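Ramus Hall to Reopen Its Community Kitchen in August

The shared kitchen at Ramus Hall will open again in August after new counters were put in along both walls, the hall's manager, Glória Carrilho, told members on May 1, 2022.

The old worktops had been in place since the building was a school and had begun to lift at the seams. The replacements are pale and speckled, a finish that members picked from a short list last winter. The work was paid for by 273 household donations and a grant from the Bright fund.

Thirteen groups have asked for regular hours, among them the Rimora supper club and a baking class led by Ewurabena Sowah. Carrilho said the evening slots are nearly full, but mornings are still open.

Groups will also get a color for their cleaning cloths, so that those used for raw food stay apart from the rest. Lavender is for counters only. Cloths go flat on the worktop at the end of a session, and the next group takes them to the laundry bin in the hallway.

Lavender on the speckled surface:

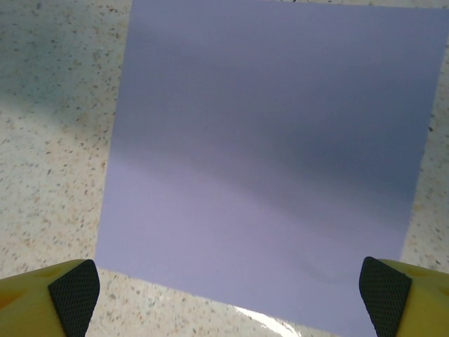
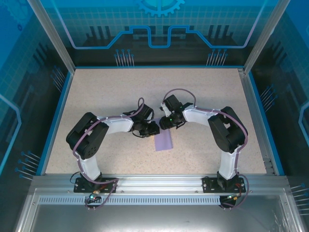
Seren Gwilliam, who runs the after-school cooking sessions, asked for a second sink at the children's end of the room. Carrilho said the plumbing would have to wait until next year. A new refrigerator is on order and should be in place before the doors open.

Groups that want to book can leave a form at the front desk. The hourly rate stays the same for members, and the deposit for keys will be returned at the end of each season.

Recent items
Gidska Street footbridge closed for painting
Library book sale raises $1,144
Cadi Gwilliam to lead summer choir
Parking changes near Ramus Hall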